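Chapter 3
Routine Care of a Bench Arm: The Wrist, the Fingers and the Cable

What this chapter covers

Chapter 2 ended with the arm bolted to its table, powered, and homed. From here on we assume a machine that works and ask how to keep it working. The arm used throughout is the Flerkus bench cell, the same one described in the setup chapter: a single arm, a two-finger gripper, and a small camera mounted at the wrist that looks down along the fingers. If your shop has a different arm, the part names will change and the order of the work will stay much the same.

Most of the chapter is about the last few inches of the machine. The base and shoulder joints of a bench arm are enclosed and need little attention between yearly services. The wrist and gripper are different. They touch the work, they bump into things, and the wiring that serves them bends every time the wrist turns. In the repair log kept at the Pernberg training shop, 80 percent of the entries for this cell concern the gripper, the wrist camera, or the cable between them and the forearm. Very few of those entries describe a part that failed without warning. There was usually an earlier entry, by another student, saying that something looked loose or sounded odd.

By the end of the chapter you should be able to carry out the daily check and the service at 2,000 cycles, replace a finger pad, reroute a chafed cable, and decide when a fault should be handed on to the service shop.

Words used in this chapter

Cycle. One closing and one opening of the gripper. The controller keeps the count and shows it on the maintenance page.

Finger. The long part of the gripper that reaches toward the work. On this cell the fingers are molded and are replaced as a unit.

Pad. The softer face fixed to a finger where it meets the part being held.

Free loop. The slack left in a cable on purpose so that a joint can turn to its limit without pulling on the connector.

Strain relief. A clamp or tie that holds a cable still near its connector, so that movement is taken up by the loop and never by the solder joints.

Teach mode. Slow motion under hand control, with the enabling switch held. All checks in this chapter that need the arm to move are done in teach mode.

Before you touch the wrist

Stop the program and let the arm finish its move. Bring it to the service pose, with the wrist level and the fingers clear of the table. Press the stop button on the pendant, turn the main switch off, and hang your tag on it. Wait for the drive light on the controller to go out. The brakes hold the large joints when power is off, but the wrist joint on this model has no brake and can sag under its own weight, so support it with one hand before you loosen anything.

Take off rings and watches. Clear the table of parts and tools you will not need. A small screw dropped among other small things is hard to find again, and a screw left on the table may end up under the gripper the next time the program runs.

The daily check

The daily check is done with power off for the first part and in teach mode for the second. It is short, and it should be done the same way every time.

With power off, wipe both fingers with a dry cloth. Use a cloth dampened with water for anything that does not come off dry. Do not use solvent on the fingers, as it dulls the surface and in time makes it brittle. Look at each finger for cracks near the root, where it joins the gripper body. Press each tip sideways with your thumb. A small amount of spring is normal. A click is not, and means that the root screw has backed out.

Next look at the pads. A pad should lie flat on its backing along its whole length. If a corner has lifted, do not press it back and carry on. Write it down and change the pad.

Now follow the cable with your eyes and then with your fingers, starting at the gripper and working back toward the forearm. You are feeling for flat spots, cuts, and places where the jacket has gone stiff. Move the wrist by hand to each end of its travel while you watch the free loop. It should open and close without touching the finger and without pulling tight.

Restore power, switch to teach mode, and open and close the gripper slowly. Then turn the wrist through its full range with the camera picture up on the screen. The last step is the one students tend to skip.

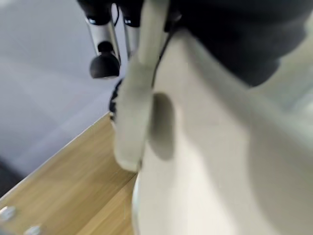 Cable routing at the gripper is a compromise. The wire has to reach the moving end of the arm, it must not be pinched there, and it should stay out of the working space. Some routes keep it well up on the wrist and out of harm's way, but these need a longer loop. Others bring it down closer to the fingers, where the loop can be shorter and the clearance is less. The camera view gives you a way to check this without putting your head near the machine. In the view printed with this section, a thin black cable curves down beside the finger and follows its inner side until it is lost in the shadow next to the large white surface. When you see a cable disappear like that, stop the arm and find the rest of it by hand with the power off. The part you cannot see is the part that has to be checked. The soft edges of the finger in the same view are motion blur, and a view that soft is good enough for finding the cable but should not be used to judge wear.

For judging wear, bring the arm to rest and wait until the picture settles. If the image is still soft with the arm at rest, the fault lies with the lens or the mount. Clean the lens first. If cleaning makes no difference, hold the camera housing gently and feel for play. A loose mount is tightened with the small hex key from the cell's own kit, a quarter turn at a time, and the camera is then recalibrated as described later in the chapter.

Keep an eye on the rest of the camera picture too. The camera was put there to guide the gripper, but it will show you anything that has crept into the arm's reach: the edge of the table, a stool leg, a coat over the back of a chair. Large objects held close to the lens fill much of the view and hide what lies behind them. If you cannot see the tips of both fingers at the point in the cycle where they ought to be visible, find out why before going back to automatic.

The service at 2,000 cycles

When the counter on the maintenance page passes 2,000, the full service is due. It includes everything in the daily check and adds the following work.

Remove both fingers. Each is held by a root screw and located by a pin. Mark the fingers left and right with tape before they come off. They look alike, but each has worn to fit its own side, and swapping them can leave the tips out of line.

Clean the slides with a lint-free cloth and put on a thin film of the grease supplied with the cell. If you can see a ridge of grease after working the slide back and forth, there is too much. Wipe it away. Extra grease picks up dust and carries it into the slide.

Open the strain relief, take the cable out, and look at the stretch that was hidden under the clamp. Turn the cable slightly before you clamp it again so that a fresh part of the jacket sits against the edge. Set the free loop with the wrist at the end of its travel, never at the middle. A loop that looks generous at the middle may be tight at the end.

Refit the fingers, tighten the root screws to the value on the label inside the controller door, and close the gripper on the setting gauge. The tips should meet the gauge together. If one arrives first, loosen its root screw, let the finger seat against the pin, and try again.

Reset the counter last. Resetting it at the start of the job has caused trouble at Pernberg, where a half-finished service was taken for a finished one by the next shift.

A worked case: Tuhumury

The cell at the Tuhumury site was set to sort molded caps into trays. Over several days in September the gripper began to report that it was holding a part when it was empty. The fault came and went. The operators changed the pads and then the fingers, and each time the cell ran well for a while.

The log showed that the fault always came at the same point in the program, as the wrist turned toward the second tray. With the power off, a student turned the wrist by hand to that position and found the cable drawn tight against the root of the finger. The jacket was whole. Inside it, a conductor had broken and was making contact only when the cable lay straight. Changing the fingers had shifted the cable each time, and that was enough to hide the fault.

The repair was a new cable and a longer free loop. Before reading on, go back through the daily check and mark the step at which the tight cable should have been noticed. Then look at the program listing for your own cell, find the move with the greatest wrist rotation, and write its line number on the inside cover of the log. You will need it for the cable replacement in the next section.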